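I have been reading about the Morrison again, which is how I lose most of my evenings. She was a collier, slow and ugly by all accounts, and she spent eleven days of February aground on a sandbar while two navies argued over whose sandbar it was.

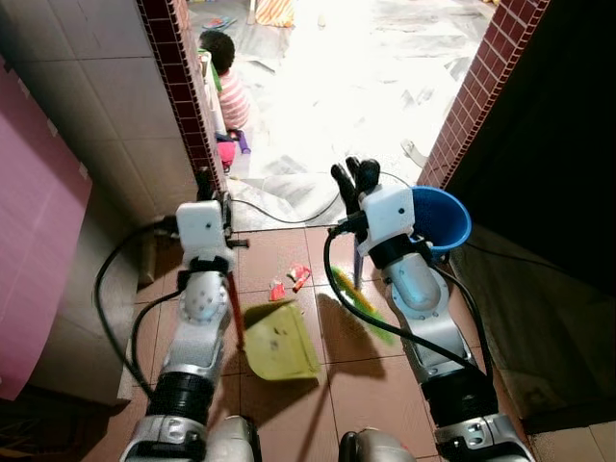 Her cargo was 3,000 tons of coal. Her escort was the gunboat Hater, which sounds fierce until you learn she carried 7 working shells and a captain with a bad tooth.

The Hater fired one of them as a warning. It landed near a fish market.

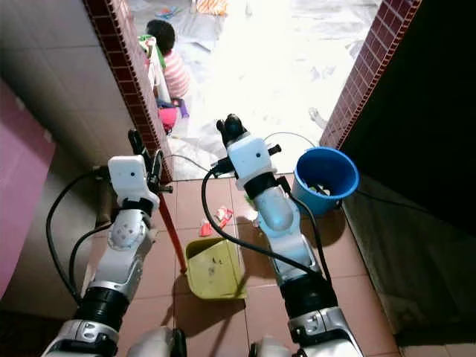
What the books leave out

My main source is a pamphlet by Raimo Väisänen, who clearly loved every rivet and could not draw a map to save his life. North moves around from page to page - I gave up and used a road atlas.

So who won? 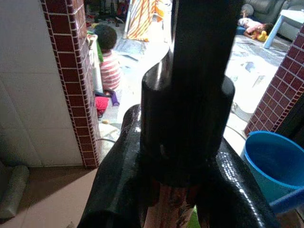
Did anyone get the coal in the end?

The locals did, at night, in rowboats. Around 500 tons had gone by the time a tug showed up.
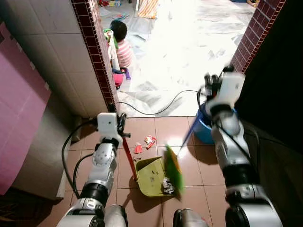
The tug's log is the best part, if you can stand the handwriting. Its skipper complains about the soup on four separate days and mentions the gunboat once, to say it was in his way. I'm still trying to find out what happened to the tug.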